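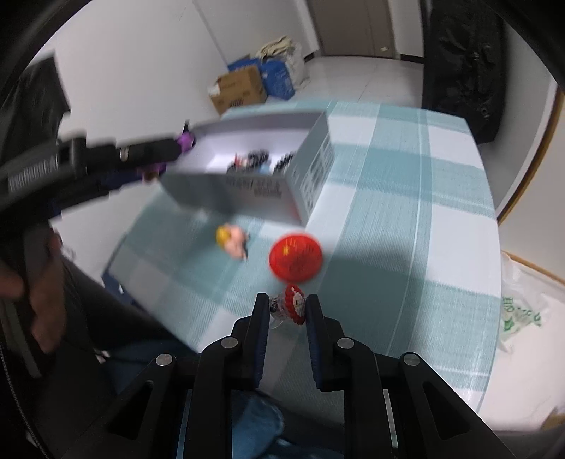

From: Nuwan Munshi
To: dreltham-users
Date: 9 Jun 2021
Subject: Re: [dreltham-users] gripper width drops to zero in two-operator sessions

Jisuneck wrote:
> We converted our first batch of two-operator tabletop sessions with
> the stock Dreltham config. Poses look fine on both sides. The width
> channel on the right unit keeps falling to zero for a few frames and
> coming back, mostly when the other person's gripper is close. 33 of
> 110 episodes have it. Is this the encoder or the converter? We would
> like to start training in July and don't want to redo everything.

It's the converter. The width estimate looks for two finger pads and takes the pair with the best score. When a second gripper comes into view, the detector sometimes picks one edge on your own finger and one on the other tool. The geometry check rejects that pair, and the old code then writes 0.0 where it should mark the frame as missing. The smoothing step treats the zero as real data and pulls the neighbors down with it.

Two changes are on the width-mask branch:

- the pad search is limited to the region the fingers can reach, taken from your calibration file
- rejected frames are written as NaN and filled only if the gap is 10 frames or shorter

Longer gaps stay NaN and the episode is flagged in the report. I'd drop those segments before training. A policy that sees false closings will learn to close early.

You don't have to redo the pose step. Run only the width stage again:

dreltham convert --stage width --overwrite sessions/

If your calibration file is older than version 2 it has no reach region, and the tool will stop with an error. Run the open/close calibration again for each gripper and point the config at the new file.

One thing I haven't solved is motion blur. With a fast handover the pad edges smear and the score drops on good frames too. Presidstead had the same problem and lowered the threshold, but that let bad pairs back in – I would leave it alone for now.

If any of the 33 still look wrong after this, send me one raw episode and its calibration file.

Nuwan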